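Section 4: Your First Loaf

Okay, you've unpacked the Prenum, you've washed the pan and the paddle (section 2) and you've run it empty once to burn off the factory smell (section 3). Now we get to bake! I've made more loaves in this machine than I'd like to admit, so I've stuck my own notes in between the steps. Skip them if you're in a hurry.

What you need

Water, 1 1/3 cups, lukewarm
Oil, 2 tablespoons
Bread flour, 4 cups
Sugar, 2 tablespoons
Salt, 1 1/2 teaspoons
Instant yeast, 2 teaspoons

I use Findik bread flour because my store carries it, but any bread flour will do. All-purpose works too, you just get a shorter, softer loaf.

1. Take the pan out of the machine before you put anything in it. Turn it a little to the left and lift straight up. I know it's tempting to pour right in, but flour that lands on the heating element will smoke.

2. Push the paddle down onto the post until it sits flat. Give it a wiggle. If it's crooked it'll knock against the side all through the knead, and you'll hear it from the next room.

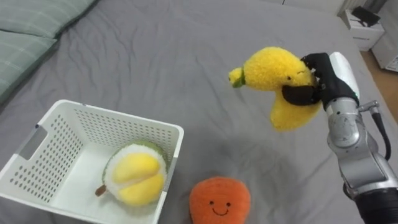

Yellow plush banana with a green stem end

3. Pour in the water and oil, then add the flour so it covers the liquid completely. Salt goes in one corner, sugar in the opposite one.

4. Make a little dent in the top of the flour and put the yeast in there. It should stay dry until the kneading starts, and that matters a lot if you're using the delay timer.

CAUTION: Don't use the delay timer with milk, eggs or anything else that spoils. Water only, please!

5. Put the pan back, turn it right until it clicks, and close the lid.

6. Press MENU until the display says 1 (Basic). Pick your crust color. I go with medium, since dark on this machine really is dark.

7. Press START. The machine may sit there for a few minutes doing nothing. It's fine, it's warming up the ingredients.

Checking the dough
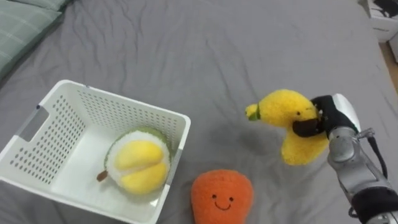

Reading time for this section: 3 min

8. Set a kitchen timer for 9 minutes once the kneading begins, then open the lid and have a look. (Opening it during the knead is okay. Opening it during the rise or the bake isn't, you'll let all the heat out and the loaf will sink in the middle.)

What you want is a smooth, round ball that tugs at the sides a bit and lets go. If there's a puddle on the bottom, add flour a tablespoon at a time. If it's crumbly or it's in two lumps, add water, but go slow, a teaspoon at a time. I once dumped in a whole quarter cup and ended up with pancake batter.

NOTE: On a sticky summer day I hold back a spoonful or two of water from the start. In March, with the heat still on in my kitchen, I need every drop and then some.

9. Scrape any dry flour off the corners with a rubber spatula. No metal, it'll scratch the coating.

10. If you're adding raisins or nuts, wait for the beeps. They go in loose, a handful at a time, and the lid goes right back down.
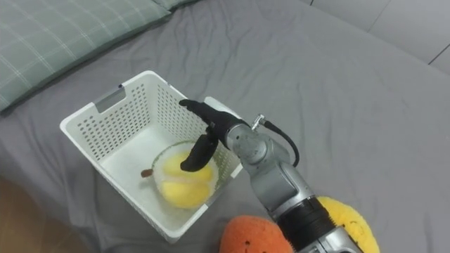
11. When the display reads 0:00, press STOP, put on oven mitts and lift the pan out by its handle. Let it stand on a rack for 5 minutes, then flip it over and shake. A stubborn loaf usually drops after the third or fourth shake.

CAUTION: The paddle sometimes stays in the bread. Let the loaf cool before you go digging for it, and check before you slice!

12. Now leave it alone for at least 25 minutes. I'm terrible at this step. It does slice a lot better when you wait, and the middle won't be gummy.

If it's still pale on top, your lid probably wasn't shut all the way. For other problems, go to section 6. Cinnamon bread and the pizza dough setting are both in section 5.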